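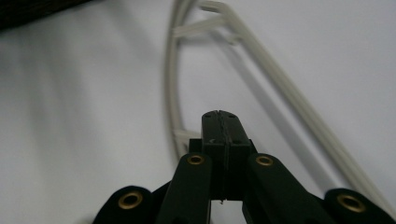
How many times do you have to show it before it gets it? Around 200, for something easy like picking up a part and setting it down in a tray.

That was what Danish Satti told me my first morning at Terik. He was walking while he said it. I had to half run. Long white room, benches, everybody with a gripper in one hand like they were about to pick up trash along a highway.

"Squeeze, close, lift, place, open," he said. "Then again. Don't talk to it."

"Does it hear me?"

"No. You'll just get slow."

So I squeezed. Closed. Lifted. Dropped it. Squeezed again.

By lunch my thumb was shot. Sidra Arain at the next bench had tape on hers already, two layers, and didn't look up when she passed me the roll. She'd been there since August. She did hers like dealing cards. Mine looked like somebody trying to get a key out of a drain.

"It learns that too, you know," she said.

"Learns what?"

"The thing you do. Before you grab."

I didn't know I did a thing. I watched my hand. Reach, stop, a little dip to the left, then in. Every time. My father did that with a screwdriver. Little dip, like he was asking it first. He'd been gone four years and I hadn't thought about his hands in maybe two.

Kept going. 20 before the break. Then more. Tried to cut the dip out and got worse, missed the part completley, jaws shut on nothing. Sidra laughed, first time. I put the dip back in.

Weeks of that. Then one night, past nine, Danish came and got us both. Coat on, keys out. "Come see."

Back room. The arm was bolted to a table, the same kind of fingers on the end as the ones we carried. Hammad Cheema had the laptop. He hit something and stepped back, arms crossed tight.

It went for the part. Missed. Went up, waited. Hammad swore at it.

"Leave it," Danish said.

Second try. It reached out, stopped. Dipped left. Just barely, just enough. Then in, closed, up, over to the tray, open. Click.

"What was that wobble?" Hammad said. "I can smooth that out. Ten minutes."

Sidra looked at me. I was looking at the arm, which was already going back for teh next one. Reach. Stop. Dip.

"Can you leave it in?" I said.

"Why?"

I couldn't think of a reason he could type into anything. The arm put down another part. Danish had his keys in his hand still, not moving.

"Run it again," he said.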